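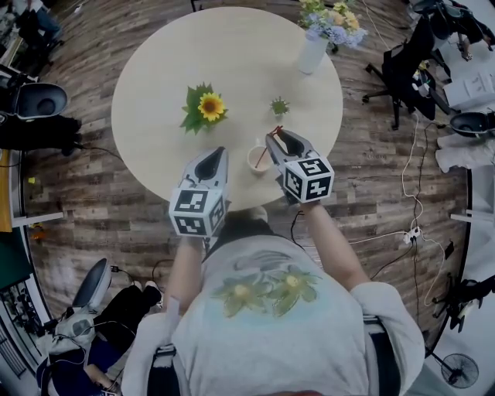
By Wulan Pattinasarany | 22 January 2020

Why do tables have a grain?

Have you ever run your finger along the swirly lines on a table? I do it all the time, usually when I'm meant to be eating! Those lines are called grain, and they started out inside a tree.

A tree gets fatter every year. In spring it grows quickly and makes pale wood. Later on it slows down and makes a thin, darker band – and that gives you one ring. A trunk with 60 rings is 60 years old!

Saw the trunk the long way and the rings turn into stripes. Some tabletops are only printed to look like wood, so hunt for a pattern that repeats.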